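3.2 Folding on the bed

In most of the homes we visited, clean laundry was folded on a bed and not at a table.

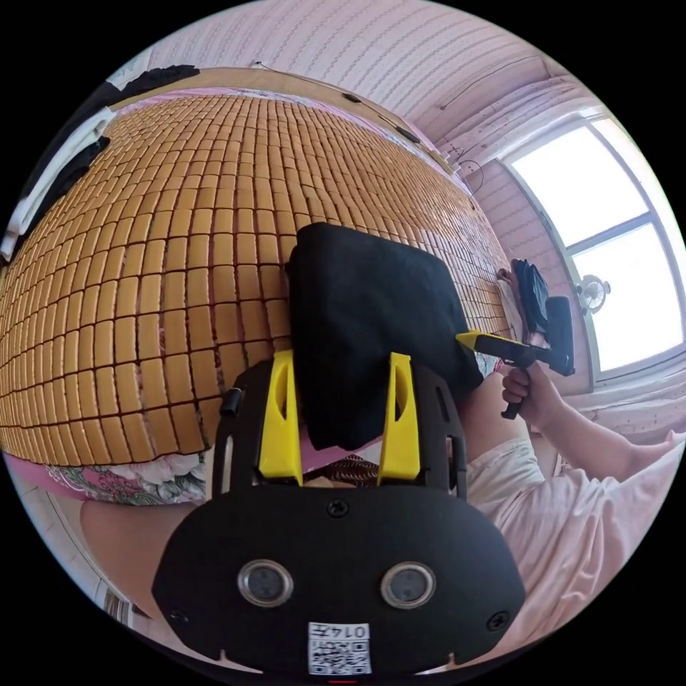
Figure 4. Folding on a tiled mat laid over the bed sheet. A folded black cloth rests on the mat; dark clothing is piled at the far side, near the wooden edge of the bed.

Of the 30 households in the study, only 2 had a surface kept for folding. The others used whatever was flat and near the wardrobe. Beds were preferred for their size, and people could sit on them while they worked. Gobnait Hennessy, who carried out the home visits in April, noted that several participants began on a chair or the floor and moved to the bed once the pile grew.

The covering of the bed made a difference to how the work was done. On a soft quilt, small items such as socks and face cloths tended to sink, and participants lifted each one to finish the last fold. A mat made of small tiles (Figure 4) gives a firmer base. The cloth can be pressed flat with the palm, and edges are easier to line up. Two participants said they used the rows of tiles as a guide when folding into thirds - a habit we had not asked about. The drawback they mentioned was that thin fabric sometimes caught in the seams.

Unfolded clothes were usually kept within arm's reach, at the head or the foot of the bed or over its edge. Finished items went beside the person in low stacks. Where both piles shared the bed, the free area in the middle shrank as the session went on, and almost 51 per cent of the recorded pauses were spent moving a stack out of the way. We did not see this problem in the Guvon homes, where finished clothes were carried to the drawer in small batches.

Dark items were often left until last. Participants gave different reasons for this, mainly that dark cloth shows lint and needs brushing down first. Daylight from a bedroom window helped with that check, and in the Plitis homes people turned to face the window for it - even when this meant reaching behind them for the next piece. Howlader's grouping of folding postures does not cover this case, so we coded it separately as 'turned reach' (see Section 3.4).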